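Clay soil, bad knees and what to do with the bottom bed

kirsty_h
Joined: April
Posts: 2

Hello all, I've been reading along for a while and have finally plucked up the courage to post. We took over a long narrow garden last autumn and the bottom third of it is the heaviest clay I have ever met. In winter it sucks your boots off and by summer I'm told it cracks wide enough to lose a trowel in. My husband wants to hire a rotavator and go over the whole lot in one afternoon. My mum, who gardened on chalk all her life and so may not be the best judge, says dig it by hand and put in plenty of grit. I would dearly love to grow a few beans, some chard and perhaps a row of sweet peas for the kitchen table, but my knees aren't what they were and I can't face double digging. What would you do first?

Kirsty

RhysRewi
Posts: 1,849

Welcome Kirsty! Please keep the rotavator away from it, at least until it has dried out a good deal. I did exactly that in my first garden and ended up with lovely fluffy stuff on top and a layer underneath like the bottom of a pond. The rain sat on it for weeks and my poor broad beans sat in the rain. It took me years of muck and patience to put right.

What I'd do is spread a good thick layer of compost or old manure over the top, as much as you can afford or beg, and let the worms take it down. Plant your beans straight into it. No digging at all, and your knees will thank you.

ehsan.sandhu
Posts: 1,462

I'm going to disagree with Rhys, as I usually do (hello Rhys). Mulching is grand if the clay underneath drains at all, but some of it doesn't, and then you've got a nice soggy blanket on a bathtub. Dig a hole a spade deep, fill it with water and see whether it's still there the next morning. If it is, you want to open the ground up with a fork before you put anything on top. You needn't turn it, just push the fork in, rock it back, pull it out and move along a step. I do a bit each evening with the radio on and a mug of tea balanced on the water butt.

And forget the grit. You would need a lorryload before you noticed any difference. I carried 300 buckets of the stuff down a side passage when I was younger and sillier, and the bed was exactly as sticky afterwards.

RhysRewi
Posts: 1,849

Fair point about the water test, Ehsan, I should have said. I still think you fork too much.

gleicef
Posts: 300

Can I put in a word for raised beds? I know they cost more to start with, but ours are at sitting height and I can weed the whole of one from an old kitchen chair. I grow chard in there right through the winter, and my sweet peas go up a wigwam in the corner where they get the morning sun. Do sow a few more than you need, Kirsty, as the mice have a great fondness for them.

Gleice

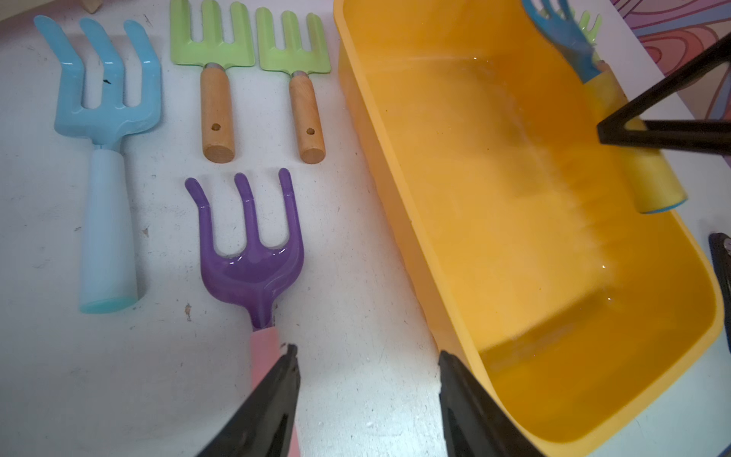 Ataahua_T
Posts: 1,462

Kirsty, I'm on clay too, and the thing that made the most difference to me was getting the timing right. There are perhaps a few weeks in spring when it's neither porridge nor brick, and if you squeeze a lump and it crumbles, go out and do everything you can that day and leave the washing up. For the small jobs in between, planting out and loosening the crust around seedlings, I'd go for a hand fork every time over a trowel, which only smears the sides of the hole. I like a flat-tined one with a wooden handle, like the two green ones, and the little hole at the end of the handle is handy for a loop of string so you can hang it up in the shed. My sister swears by the curved sort, like the purple one with the pink handle, for scratching about between rows, and I will admit it's easier to find when you've put it down among the chard.

ehsan.sandhu
Posts: 1,462

Curved ones are no good in my soil, they just skate over the top. But agreed on the trowel.

kirsty_h
Posts: 2

Thank you all so much, what a kind lot you are! I've dug my hole and filled it, and I'll look at it before breakfast. The rotavator is off, though I haven't told my husband yet. Gleice, how deep are your beds, and did you put anything in the bottom before the soil went in?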